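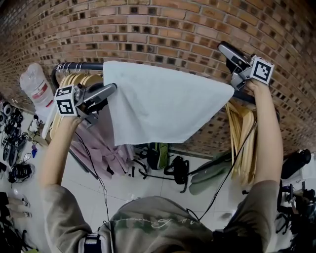

Slide 1. White towel over a clothes rail, a gripper on each side.

Home Talks Slides Notes Contact
4 min read

Speaker notes: Can a machine do the laundry yet?
Phong Triệu

Start with the short answer. In parts, slowly, with someone standing by. Then go to the towel.

A towel over a rail sounds like the easiest chore in the house. Ask the room how they do it at home. Most people will say they throw it over and tug one corner. The tug is the hard part for a machine – it has to find a corner, pinch one layer and know when to stop pulling.

Give the Planis numbers here. We had 2,723 recorded attempts at hanging and folding, and kept about 2,000. The rest were dropped for bad tracking or a missed grasp. Don't read out the breakdown unless asked.

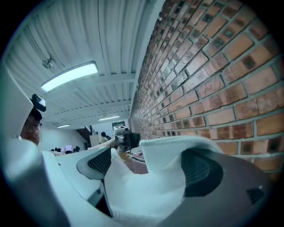
Slide 2. Brick wall, ribbed ceiling, and the tool up close.

Talk about rooms. Handov tested in a clean white lab and got good results, then moved to a shop floor in Gunbridge and lost most of them. Light changed, the rail was a different height, people walked past. A home is worse than either. Pause for questions if the room is small.

Mention that the Khúc arm needed 9 tries on its first bath towel. Two of us could have done the whole basket in that time.
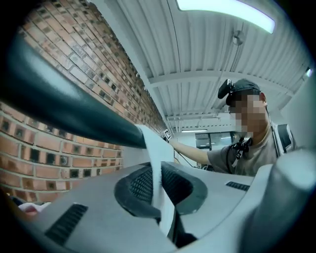 Slide 3. A long white strip hanging from the fingertip.

Thin, limp things next. A strip twists as it hangs, and its shape changes with every small move of the hand. Compare with a mug, which keeps its shape wherever you put it.

Shop-floor work is closer. Moving boxes and loading trays can be bought today. Sorting rags can't, at least at a price a small shop would pay.

If there are 2 minutes left, take the cost question. If not, go to the contact slide and leave it up.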